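## Gutter and downpipe replacements: what to expect this season

September is when the calls about gutters start to pick up, and bookings for the Mikcombe area are filling for the next 11 weeks. If you've had water coming over the front edge or staining under the eaves, it's worth getting on the list now.

Most of the older houses on the Hemen side still have their original galvanised gutters. These rust from the inside, so the outside can look fine until a seam goes. A patch with sealant will usually get you through one winter. After that, the cost of coming back to patch again starts to add up against a new run.

We quote by the metre, with corners and downpipes listed separately. The price includes taking the old gutter down and carting it away. It doesn't include repairs to the fascia boards, as we can't see their condition until the gutter is off. If we find rot, we stop and call you with a price before going any further.

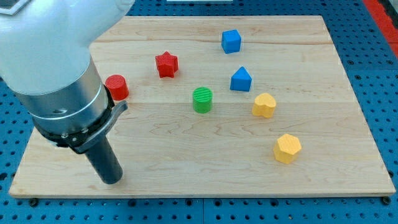

*A light-coloured board on the blue table.*

Atif Lodhi is handling all site measures this season. A measure takes about 2 hours for a single-storey house, and he'll need access to all four sides, including behind any locked side gate. Please tie up dogs. You don't need to be home if the gates are open, but he'll leave the written quote in the letterbox unless you've asked for it by email.

A few changes to note:

- The deposit is now $500 for all full replacements. It comes off the final bill.
- Leaf guard is $244 extra on a standard front run. We fit the Plomness mesh in black or grey.
- Egilsson profiles are on back order in cream. All other colours are in stock.

If your downpipes empty into a rainwater tank, tell us when you book. The tank inlet may need to be disconnected for the day, and it's better to plan for that before the crew arrives. Colour charts are at the front counter and can be borrowed overnight.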